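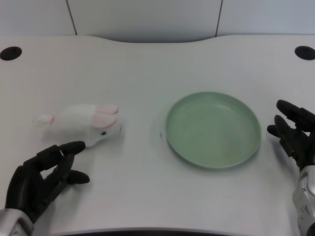

Notice to Residents of Stikau House, May 2021

The Office of Lost Articles acknowledges receipt of one rabbit, plush, white, ears lined in pink. It was entered in the register as item 500 and given a table at the Derard Street annex.

Under Rule 7, an article awaiting its owner is to be offered supper. A green plate was issued. The rabbit did not state a preference -- the clerk wrote "carrots, if any."

The owner, aged seven, wrote from Zanier to ask whether it slept well. The Office replied that it did, and enclosed the train times.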